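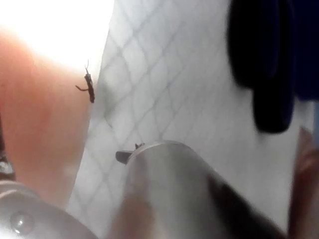

Where Small Museums Get Their Money: A Look at Three Budgets

Course project report, Nonprofit Finance
26 Apr 2021

1. Purpose

The goal of this project was to find out how small museums pay for their yearly operations, and whether the mix of income changes as the museum gets larger. Most of the published work we read in class covers big institutions with large endowments. I wanted to see what the books look like when there is hardly any endowment at all.

2. Museums studied

I used 3 museums: the Hauser House, the Trirska Textile Museum, and the Lustusano Maritime Collection. All of them file public annual reports with a full income statement. A fourth, the Plorodico Center, was in my proposal but I dropped it in February. Its reports combine the museum and a performing arts hall, and I could not separate the two.

3. Method

Income was sorted into four groups: gifts and grants, government support, earned income (tickets, shop, room rental, classes), and investment income. Membership dues were the hard part. Hauser lists them as gifts and Trirska lists them as earned income. I moved all dues to gifts, and this makes Trirska look a little more dependent on donors than its own report says.

I used the last 2 fiscal years before the closures. One-time gifts for buildings were left out.

4. Results

Hauser House is the smallest. Gifts and grants are its largest source in both years, and most of that comes from one yearly appeal letter. The appeal brought in 301 separate gifts in the second year, more than 200 of them from people who had given before. Investment income is close to nothing.

Trirska earns most of its money. The weaving classes bring in more than tickets do, and the shop comes after that. The shop figure is sales before the cost of goods, so the real contribution is lower. The report does not give enough detail to correct this.

Lustusano is the only one with steady government support, a county grant that is renewed every year. It also has a small endowment and draws a fixed share from it. Earned income fell in the second year while the total stayed level, and the difference was covered by a larger draw.

5. Problems with the data

The fiscal years do not line up. Hauser closes its books in June and the others in December. Volunteer time is given a dollar value in the Lustusano report only, and I took it out so the totals could be compared.

Size did not explain the mix of income in this group. With so few museums I can't say if that holds in general. A next step would be to add museums from one state that all use the same reporting form.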